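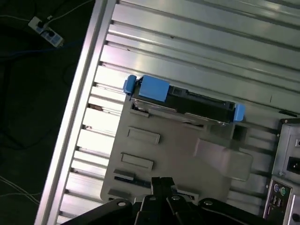
Drive trays, a slotted bench and a place to put things down

I have spent most of March working through a backlog of desktop towers from the Dorar office, and the part of the job that took longest to get right was where the drives go when they are out of the case. The software side is a solved problem. A drive on a bench is still a small heavy object with exposed screws on a surface made of ridges, and it will find the worst spot to sit.

The bench top is aluminum T-slot. I like it for the usual reasons. It takes a bolt anywhere along its length, it doesn't flex under a full tower, and a stray tool doesn't mark it in any way I care about. It is poor at two things. Small screws drop into the slots and roll, and grit collects where the slots end at the border rail. I clean the ends out with a stiff brush and then a vacuum with a narrow nozzle. Compressed air only moves the dirt one slot over.

Screws first

Every screw that leaves a case goes on a magnetic dish before the next one is turned. Drive screws and case screws look close enough to be mixed up and have different threads. If one starts hard, back it out and check it against a known good one.

The plate

The gray plate is the third version of a print I call Tam. The first was a flat sheet with one pocket, which slid. The second had pockets on a tidy grid, and the spacing was too tight to get fingers between two drives. The current one has staggered slots of different sizes and a square opening through to the rails.

Print settings, for anyone who wants them: 0.2 mm layers, four walls, PETG. The plate was in the printer for 9 hours. I had one corner lift on an earlier attempt and fixed it with a wider brim and a cleaner bed.

The slots are deliberately a little loose. A carrier should go in without being pushed, as any slot that needs force ends up being wiggled, and wiggling a drive is what I am trying to avoid. I opened the slots up in small steps until a carrier dropped in under its own weight.

Carriers

The tool-less carriers in these machines are decent. Blue plastic marks the parts you are meant to touch, which is a convention I wish more makers kept to. The plastic gets brittle with age, though, and a latch that has been squeezed for years can snap with very little warning. I press the latch fully before pulling and never use the drive itself as a lever.

I keep spare clips for the same reason. 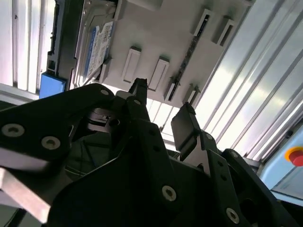 The spares came from scrapped machines, sorted by shape. Part numbers on plastic this small are either missing or unreadable, so shape is the only key that works. Two clips that look the same from the front can differ on the back face, and a clip that is nearly right will hold until the case is stood upright.

Drives themselves get handled by the long edges. I stay off the circuit board side and don't stack them. If a drive has just been powered down I leave it for 90 seconds before moving it, which is longer than the platters need on anything I have timed.

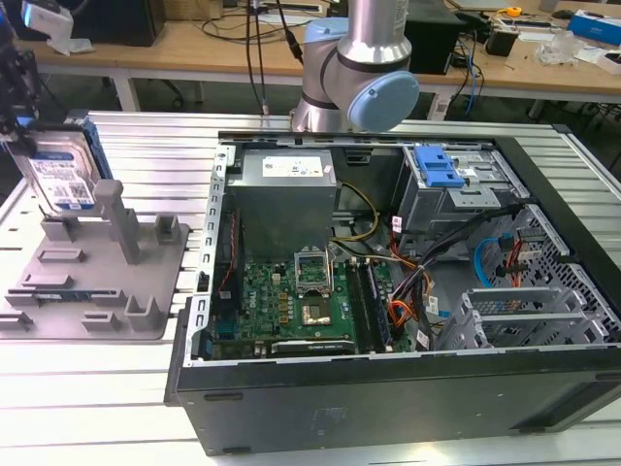 Corwin Ashby
Hardware technician and author of the Ulum bench notes

With the tower on its side and the panel off, everything I need is reachable from above. I work with the drive cage to the right and the fixture to the left, so a carrier crosses over the board on its way out. I'm not fond of that. It is worse with an open CPU socket under the path, and the plate may move to the other side once I have freed up some rail.

Cables are the other thing to sort out before the drive goes back. SATA leads come in whatever color the builder had, and the color says nothing about the port. I write the port number on a bit of tape and wrap it at the connector end. The loop of power cable across the middle of the case gets pushed back toward the supply, clear of the cage, or it will catch the carrier on the way in.

Order of work for a swap, as it stands now:

Power off, cord out, case on its side.
Panel off, screws in the dish.
Tape on the data lead, then unplug data and power.
Latch in, carrier straight out, carrier into the plate.
Replacement in, latch closed, leads back on.
Check the drive shows up in firmware before the panel goes back.

Old drives go to the Mulen dock for imaging. The last one held 460 GB and read at a steady 120 MB/s, with no retries in the log. The next version of the plate gets a raised lip on the side facing the case, and a shallow pocket for the tape roll.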